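Ristmont short courses -- Drinks Service, handout 2
Setting out the station

The Harasym manual says tape keeps a station tidy. I doubt it. Tape shows where things should go, and people still put them elsewhere. 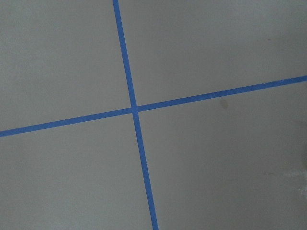
Fig. 1. Two strips crossing. Is this corner square?

Paper is cheap and it marks. Check it before service.

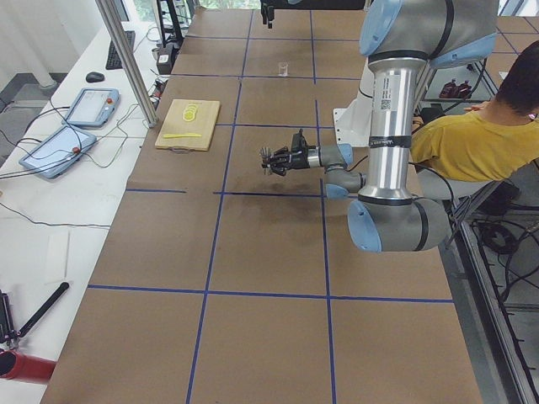 Fig. 2. Taped grid on brown paper, board to the left.

Measures next. "By eye" is a claim, so test it --

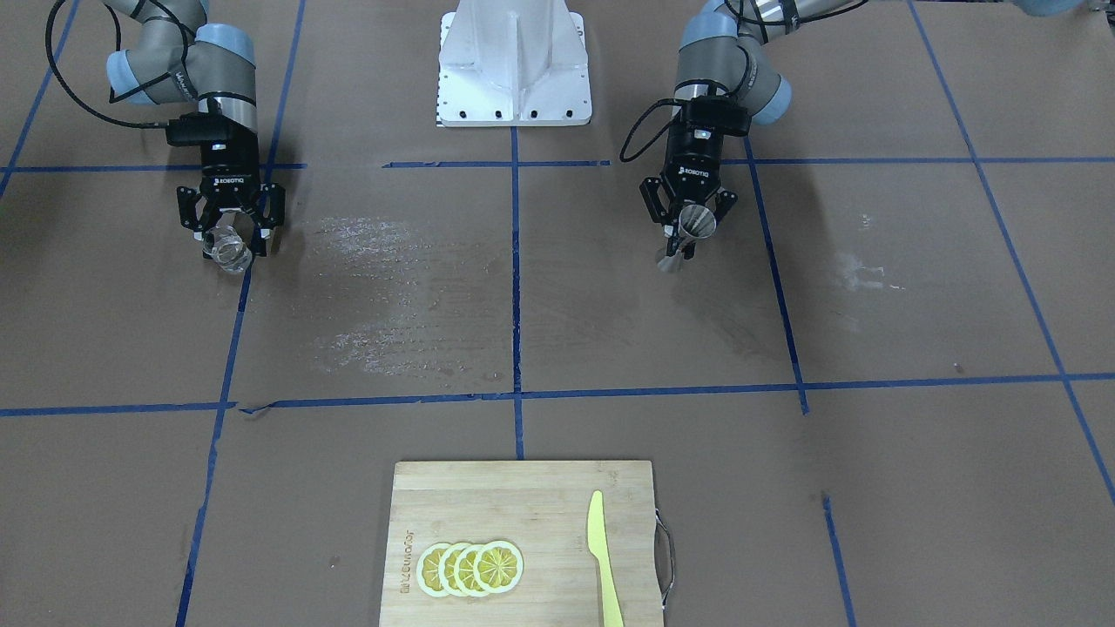 pour twice, compare, write both down. Then garnish.
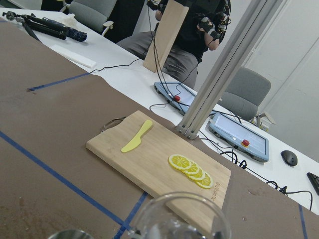 Fig. 3. Four lemon slices, overlapping, with yellow knife.

Reading: Sturnard, p. 307. Treat its timings with caution.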